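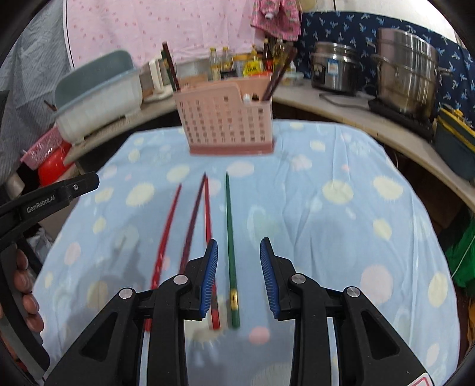
Chopsticks and the blue cloth.

Subject: Re: Noodles for the Vemcombe supper, dough too dry
List: home-noodles

Jayanthi and everyone,

I made wheat noodles for 40 people at Vemcombe last April and kept notes, so I can answer most of this. Her message is at the bottom with my trimming. I cut the part about parking.

First, the dryness. Your dough is probably fine. A stiff noodle dough looks like a failure at the stage where you stop mixing. It should be crumbs the size of peas and smaller, with very little dry flour left at the bottom of the bowl, and it should hold together if you squeeze a handful. Don't add water to make it into a ball. Press the crumbs into a bag, push the air out, and leave it on the counter. I used to give it 10 minutes and then fight with it. Half an hour is much better and an hour is better than that. After the rest you can flatten it with the heel of your hand or stand on it in the bag, with a towel over it, and it will be a sheet by the time you have done that twice.

If it still cracks along the edges on the first pass through the rollers, fold it in thirds and pass it again at the same setting. Mine took four passes before the edges were clean. I have never had a batch that didn't come together with folding, except one where I had forgotten the salt, and I don't know that the salt was the cause.

Flour. I used 3000 grams in total and split it into five batches. That was enough for 40 with broth, greens and eggs, and with rice on the side for the children who don't eat noodles. There was one bowl's worth left. If noodles are the whole meal I would make another batch. The flour was the Zavetti bread flour in the big paper sack. Bangera sells it, but they keep it behind the counter with the restaurant goods and you have to ask. I tried their all-purpose for the first practice run and the noodles went soft in the bowl before people had finished. A mix of the two would be all right for someone who likes a softer noodle.

Please weigh the water. I know there are people on this list who go by feel, and when I make a batch for the two of us I do too. But five batches mixed on different days by two people will come out as five different doughs if you go by feel, and then they all want different cooking times and you have one pot.

Alkaline or plain: you asked whether baked baking soda is worth the trouble. For a broth supper I think it is. Spread the soda on a foil-lined tray, bake it at a low heat for an hour, let it cool and keep it in a jar with a tight lid. Label the jar. Don't handle it with wet hands, it stings. The amounts are in message 540 in the archive and I wouldn't change them. The one thing I'd add is to dissolve it completely in the water before the salt goes in. If it goes in last you can get yellow specks in the dough. They are harmless but people ask about them.

Rolling. I have a Moratari hand-crank machine, the older one with the clamp. It's good but the clamp doesn't open wide enough for the tables at Vemcombe, which have a thick lip. I did all the rolling and cutting at home and took the noodles over in trays. If you want to roll on site, take a board that sticks out past the table edge and clamp to that. Somebody has to lean on the other end. Also, the table nearest the kitchen door has a short leg - fold a piece of card under it before you put anything heavy down.

Storage was the part I got wrong. I dusted with flour the first time, and after a night in the refrigerator the bottom layer was one solid piece. Use potato starch or cornstarch, much more than seems sensible, and make loose nests with space between them. Shake each nest over the sink before it goes in the pot or your water will be paste by the third round. The noodles were better on the second day than the first. On the fourth day they had gone gray at the ends. They tasted the same but I would not plan on it.

Freezing works. Freeze the nests on a tray and bag them when they are hard. Cook from frozen, don't thaw, and give them a little longer.

Cooking. Two large pots if the stove can hold them. The Vemcombe stove has six burners but the back left one doesn't get past a simmer, so treat it as five and use that one for keeping broth warm. Cook four portions at a time, no more. Fresh noodles drop the temperature of the water fast and it takes longer than you'd think to come back to a boil. Change the water in one pot halfway through the evening while the other one keeps going. Put on the new water before you think you need it.

Have one person on noodles and one on bowls. The bowls should be warmed and have the seasoning in them already. Broth goes in next and then noodles, and the toppings last. When I tried to do both jobs the first table had finished before the last table was served.

Broth quantity depends on your bowls. Measure one with water up to the line where you'd want it and multiply, then add a couple of bowls for spills and seconds. Make it strong. You can always thin it with hot water at the hall, and it takes up less room in the car.

On serving, people do want a fork, even people who say they don't. Put out both. Spoons matter more than either one if there's broth.

I can lend the trays and both of my big strainers. The trays are a standard half-sheet size and stack crosswise. I'd like the strainers back before the end of the month.
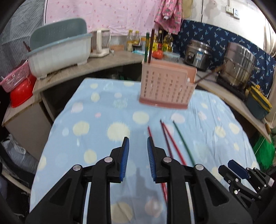

Jayanthi Kaimal wrote:

Has anyone here made noodles for the Vemcombe supper? I've said I'd do it and I am now less sure than I was when I said it. I made a trial batch last night following the recipe in the archive and the dough never came together. It was all crumbs. I added water a spoonful at a time until it was a ball and then it stuck to the rollers. Was I wrong to add it, or did I start with too little?

Other things I'd like to know. How much flour for 40 people? Does it have to be bread flour? I have only ever bought the ordinary kind. Is the baked soda worth doing, or could I leave it out and have plain noodles? My mother-in-law made hers with egg and nothing else and they were very good, but they were for four of us.

How far ahead can I cut them? I'm working until mid afternoon and can't be at the hall before 4. I have one shelf in the refrigerator that I can clear completely and part of another one.

I'd also be glad to borrow trays if someone has them. I can pick up.

Jayanthi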